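Grisville Community Boards > Housing and Buildings > Shared worktables in the Kirui Building

Kirui_Tenants_Desk
Members are asked to comment on the proposed booking rules for shared worktables. Under the draft, each household may reserve a table for 2 hours per visit, and all materials must be cleared before the next booking. Comments will be accepted through September 2026.
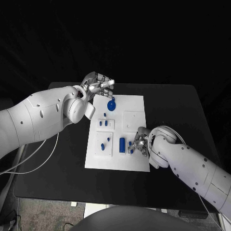 Blue and white parts on a sheet of paper, black tabletop.

mideo_lane
I support the clearing rule. I do not support the time limit. Model builders and people who sew need longer than that, and glue does not dry on a schedule.

Huvero17
I must disagree with the previous member. The building has 20 households on the waiting list for evening hours. A longer session for one person is a lost session for another.

mideo_lane
The list is long in the evening only. Mornings are open most of the year. The limit could apply after supper and be dropped at other times.

northstair
Has the desk considered a deposit? The Mideo Street hall requires one, and its tables are left in good order - though I grant that some residents would find the cost a burden.
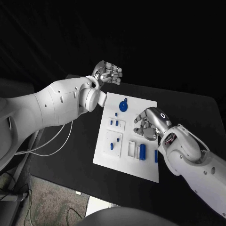

White work board on the black table.

Huvero17
I would oppose a deposit. The hall on Mideo Street serves clubs with dues. Our members pay rent already.

Kirui_Tenants_Desk
The suggestion of separate morning and evening rules has been entered in the record. The deposit will be listed as a second option. Members who hold a standing booking from March keep it under either version.

northstair
Please also state where unfinished work may be stored. The draft is silent on this point.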